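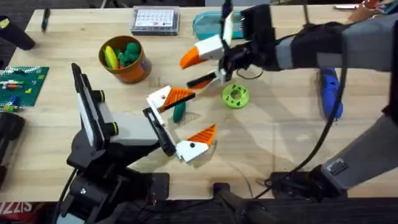 Does a light wooden work table need a mat on top of it?

Most people can skip the mat and wipe the top down at the end of the day. I would add one for glue or paint, and for nothing else.

Review: Havetti work table, light wood top
September 28, 2019

I bought the Havetti for a hobby corner where I sort small parts and do light assembly. It replaced an older Husent desk with a dark top. I have used it nearly every day for 90 days.

The color of the top is the main reason to pick this table. A small dark green piece or a lime-green ring stands out against the pale wood and is easy to find again. On the Husent I lost dark screws all the time.

The surface is flat and has enough grip that printed plastic parts stay where I put them. A cup for odds and ends can stand toward the back and still leave plenty of open space in the middle.
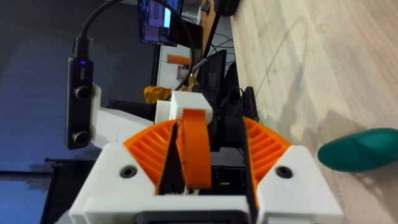 Assembly took me 100 minutes working alone. The leg bolts went in without trouble, but the instructions show the rear brace upside down in step 2. Husent's sheet was clearer. I went over the bolts again after the first week and two of them took another quarter turn.

The front edge holds a clamp well. I put a scrap of cardboard under the jaw, and there are no marks so far. The finish is thin, though. A coffee ring left overnight needed light sanding and a coat of Nemitz oil.

I paid $751 with delivery, and that is high for a table with no drawer. The Ghaffari bench costs less and has a shelf below, but its top is narrower and I wanted the room.

Good: pale, flat top, solid legs, takes clamps.
Bad: price, thin finish, one wrong drawing in the instructions.

I would buy it again at a lower price, and I'd oil the top before using it.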